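Clamason Cable Guard
Breakaway wrist sleeve and snag sensor for bin-picking arms

We love bin picking, and we love it most when the bin is a mess! Shiny stuff, fluffy stuff, boxes at odd angles. But a messy bin is also where cables get hurt, and the Cable Guard exists thanks to a fault that stopped our own Pindadora cell 7 times in December.

The arm would dip for a pick, a cable loop at the wrist would catch the bin wall, and the gripper would lose power on the way up. Whatever it was holding dropped. The controller logged a "grip timeout" every time, so we spent nearly 20 hours swapping perfectly good fingers before anyone looked at the wiring (ouch).
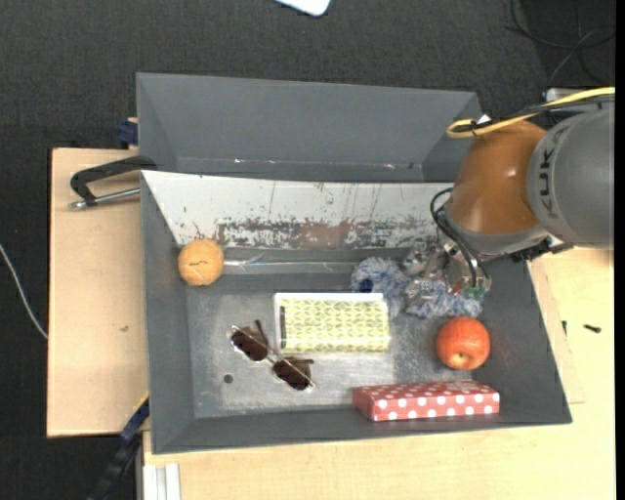 Shuzhen Tang wrote to us after reading the fault report: "We had the same timeout on our Han grippers and blamed the vacuum line for weeks. Please make the sensor trip before the connector lets go, or I'll still be hunting for dropped parts."

Great note, and it went straight into the current version. The sensor now trips first, the arm halts, and the grip stays powered while you clear the snag.

In the box: sleeve, snag sensor, three breakaway clips, Cistura adapter plate
Clip life: 2000 releases, then replace

Always stop and lock out the arm before reaching into a bin. The guard is not a safety-rated device and doesn't replace your fence or scanner.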